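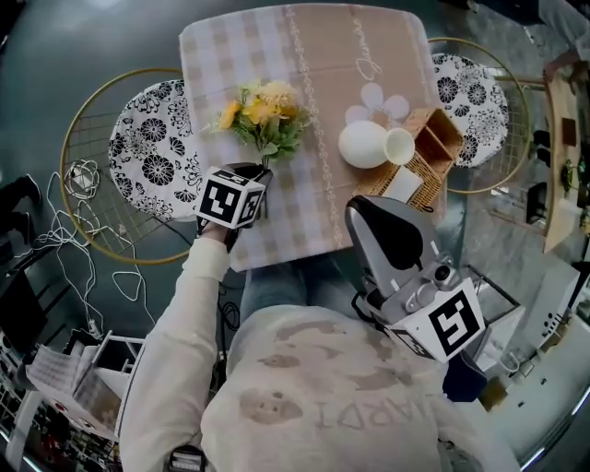 Figure 3. Seated operator at the table, left gripper holding the bouquet by its stem, second gripper at the right side.

November. Leire Vallejo and Iwona Brzozowska, Stamlow

4.2 Working rules for hand-held capture

Rules below were agreed after the Kerkport pilot and apply to every table task. One operator per table, seated. Both grippers stay with the operator even when the task needs one (Fig. 3). Marker cubes kept clear of sleeves and cloth; if a marker face gets covered, stop and redo the take. Cables on the floor go behind the chairs before start, not during. Takes capped at 45 seconds, then a 12 second rest with jaws open.

Other staff may stand nearby but do not touch the table while a take is running. We first allowed it, and 29 takes had to be dropped. Patterned tablecloths are fine, no need to swap them. Soft or thin items (stems, napkins) are gripped low and slow; the Malinowski checklist says the same in diffrent words. Wrist straps: see 4.3.

Contact: Dekinura project office, Stamlow. All rights reserved. Back to top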